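4.2 First fill, Plovell softener

1. Shut the main valve. Open the nearest cold tap, let the pressure drop.
2. Lift the salt lid. Pour in 35 lb of pellets, no rock salt.
3. Turn bypass to SERVICE, slowly. Quarter turn, wait 2 minutes, then the rest.
4. Set hardness on the dial. Check your water bill for the number.
5. Hold REGEN until it beeps. Takes nearly an hour, dont run hot water.

Note: salty taste on day one is normal. Run the cold tap.

CAUTION: never unscrew the head under presure.

Error 2688 = clock not set. See 4.3.
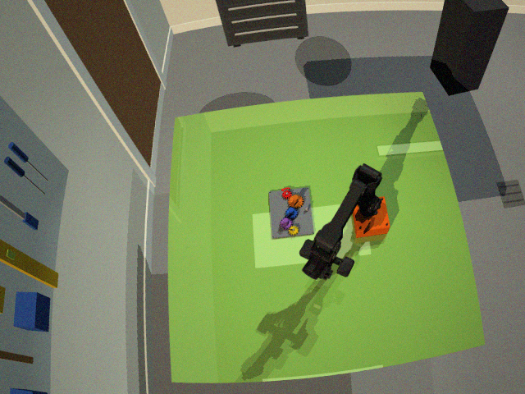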